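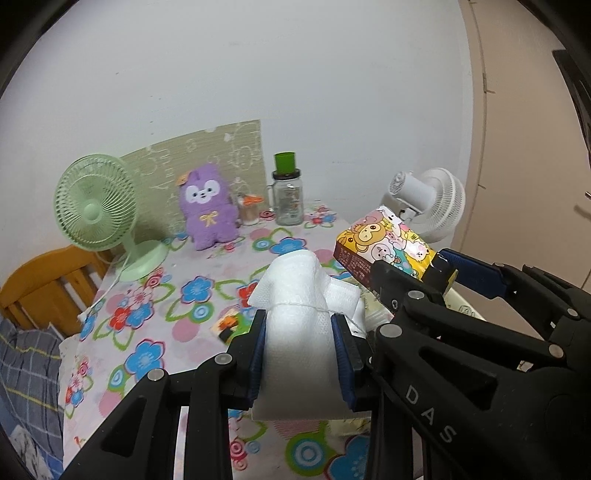 A cartoon-printed box and a folded white bundle over the floral cloth, with the green desk fan at the back.

The Small Stuff
What happens when you finally take on the bags, pouches and cheerful little packages that live at the bottom of everything

17 August 2023

There is a kind of tidying that gets all the attention, and it is the large kind. People write whole books about closets. They film themselves in garages. They hold up a winter coat, think hard about it, and let it go, and by evening there is a pile by the door big enough to impress the neighbors. I have done that kind of tidying and enjoyed it very much, and I will probably do it again in February, when there is not a great deal else going on in Plarnton.

But this summer I wanted to write about the other kind, the kind that happens sitting down. I mean the sorting of small soft things and small printed things: the packages no bigger than your hand, the folded scraps of white fabric with a string attached, the boxes you kept because there was a funny bear on the front. They don't take up much room one at a time. They settle into tote bags and the backs of drawers, and they stay there through two or three moves, and then one warm afternoon you tip a bag out looking for a key and there they all are.

I started with the bag I had been carrying since spring, a big canvas one from Mandagi, the housewares shop on the hill. I'd meant to spend an hour on it. I spent most of the afternoon, and then I spent the next one on the hall drawer, and by then I had opinions.

The first opinion is about where to do it. Do it at a table, and put a cloth on the table before you begin. I know this sounds fussy (my own family thought so) but a cloth changes the job. Small things slide on a bare tabletop and they make a clatter, and after a while the clatter makes you feel hurried. On a cloth they stay where you put them. A white one with flowers is what I would pick every time, partly for looks and partly for the practical fact that bright packaging stands out on it and you can find what you just set down. The only trouble is that white things vanish. Anything pale and folded wants a spot of its own, near a corner, or you will be patting around for it like a person looking for glasses in the dark.

The second opinion is about air. Sorting is still, close work, and in August it gets stuffy quickly. A small desk fan at the back of the table is plenty. Set it low and turn it a little away from you, or every receipt and wrapper goes sailing off behind the bookcase. I have a great fondness for fans in soft colors, the pale greens especially, the sort of green you used to see on kitchen scales and bathroom tile. They look cool even when they are switched off, and on a hot day I will take all the help I can get.

Now for the things themselves, and I'd like to begin with the cartoons, since they are what slowed me down the most.

I don't know exactly when every small item in the world came to be covered in animals, but I am not sorry about it. Tissues, bandages, erasers, cookies, hair ties, little travel kits for this and that: so many of them come in yellow or pink with a whole crowd on the front, all squeezed in cheek to cheek. There's nearly always a bear. There is often somebody white and round who could be a rabbit or a seal or a dumpling. The cheeks are pink on everyone, whatever the species. You pick the package up to see whether there is anything left in it, and a minute later you are still looking, because you have found a creature in the corner that you hadn't noticed before.

For years I kept these as a matter of course. The pretty box got emptied and went on a shelf, to be used for paper clips someday, and the paper clips never came. When I finally gathered the hall drawer boxes together I understood that what I liked was the picture, and that I could like the picture perfectly well from one box. So now I keep one. It sits by the phone, and it does hold paper clips, and when a better one turns up they will trade places.
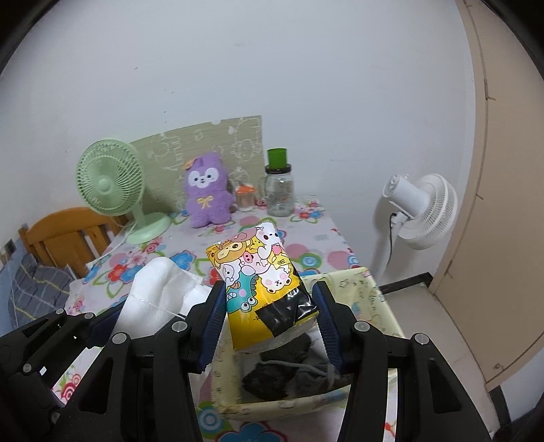 Soft packaging is a harder case. A box announces whether it is full or empty the moment you lift it, and it stands up on its own and stacks with its friends. A wrapped package in crinkly film does none of that. It slumps. It slips down between two other things and flattens itself and hides. The film is noisy and shiny and doesn't like to be folded, and the printing that tells you what is inside, and how much of it, and how old it is, tends to be in the tiniest letters on the whole wrapper. I have given up trying to read it without a lamp.

What works for me is to stand the soft ones on edge in a shallow tray, like records in a shop, with the brightest side facing forward. You flip through them with a finger. My tray is a Skiren, the low kind made for letters, and it is not a beautiful thing, but it slides in and out of the hall drawer without catching and that has been worth a lot to me. Before the tray I used a set of zippered pouches from Vomex, which I bought with high hopes in a pack of 24, and I will say in their favor that they were well made. The problem was mine. Once a thing went into a pouch I forgot it existed, and so the pouches turned into a second layer of hiding. I gave most of them to my niece for colored pencils, and she is delighted with them.

Then there are the white things. Every bag I have ever emptied has had some at the bottom, thin fabric pieces and drawstring bags and whatever else comes with a string, and they are always in a tangle. The string is the culprit. It wanders. It goes looking for other strings, and buttons, and the teeth of zippers, and by the time you pull one piece out, three are coming along behind it.

My grandmother had a way with these that I had forgotten until my hands remembered it for me. She would lay the piece flat, smooth it from the middle out with the side of her palm, fold it in half and in half again, and then carry the string once around and tuck the end under the fold. No knot! A knot meant that someone, later on, would be picking at it with a fingernail and using language. The tucked end comes free with one pull. It takes a few tries to get the tension right, and a loose fold will puff up at the top like a bread roll, but even a puffy one is better than a tangle.

I fold them while I listen to the radio, and I have come to look forward to it. There's something very settling about turning a limp, creased piece of fabric into a small square parcel, setting it in the corner of the table, and reaching for the next.

If you would like to try an afternoon of this yourself, my advice is to take on less than you think you can manage. One bag is a good start. Tip the whole of it out at once, because going in by the handful only lets the awkward things sink. Keep a paper sack by your foot for the plain rubbish. Give the soft packages one side of the cloth and the boxes another, and let the white things have their corner. Have something cold to drink, on a different table, well away from your elbow.

And don't mind if you stop to look at the animals. I still have the glove compartment to do, and the blue suitcase, and a biscuit tin that rattles.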